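Taking a group to the Senatetti open day, what should we expect?

Hüsnü Türkmen
I run an after-school club and signed up eight kids, ages eleven to fourteen, for the open day at Senatetti in October. The confirmation email says there will be a "household handling demonstration" and gives very little else. I would like to know how long it takes, whether visitors can try the equipment, and whether there is anything to prepare beforehand. Some of the kids have built line-following robots from kits, so they know a little, but they have never seen a gripper up close. We also have a long bus ride back, so I can't stay past mid-afternoon.

Selim Saraç
I went last year with my daughter. Plan on two hours if you want to see everything, less if you skip the talk at the start. The talk is mostly company history and the younger visitors got restless.

The handling part is the one worth seeing. It is cloth work: picking up a fabric by a fold, lifting it, laying it back down. They use ordinary bedding and household fabric, and patterned pieces as well as plain ones. The person running it told us that cloth is harder than boxes or cups, because it takes a new shape each time you touch it.

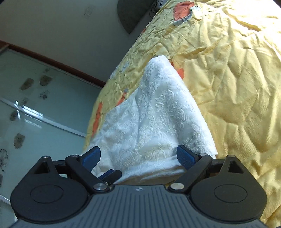 You can try the hand-held gripper yourself. It has two jaws, and you move it with your own arm, so there is no programming to learn. Each visitor got 7 minutes the year we went. My daughter spent most of hers trying to pinch a single layer and kept coming up with two. The staff let her work it out and only stepped in when she asked. Go in low and close on a fold. If you come straight down on flat cloth, the pads slide over it.

To prepare, have them try to fold a pillowcase at home using only thumb and one finger of each hand. It gives them an idea of the problem before they arrive. Bring a sweater too — the hall was cold.

Temba
Book the try-it slot separately. The general ticket does not include it. There were 73 slots when I looked and they went fast. Parking is bad but you are on a bus so never mind.

Hüsnü Türkmen
Thank you both. I had missed the separate booking completely. I have now reserved slots for all eight, in two blocks, and the second one ends early enough for our bus. We will skip the talk and try the pillowcase exercise at the club the week before.

Related items
Ullura workshop tour: is it suitable for under-tens?
Which gripper kit for a school club?
Flirkis arm stops halfway through a lift
Open day tickets, can names be changed?
Teaching folding tasks without a camera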